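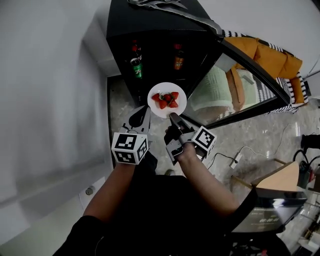 Figure 2. Five strawberries on a small round white plate, close to the bottom front edge of the black cabinet.

4.1 Serving fruit in small portions

Of the 295 servings logged at the Haldane site, 147 were whole strawberries with the caps left on. Portions were kept small so that the fruit could sit in a loose cluster on the plate (Figure 2) - stacked berries bruised more often in our June pilot. Drinks stayed in their usual place, and plates were handled by the rim. Dunbar's earlier notes from Prurkum describe the same habit with cherries. We did not weigh single berries, so portion size is given by count only.

Contact: Fraser Dunbar, Jurkbridge | Back to top
Home Articles Issues About
Shares 2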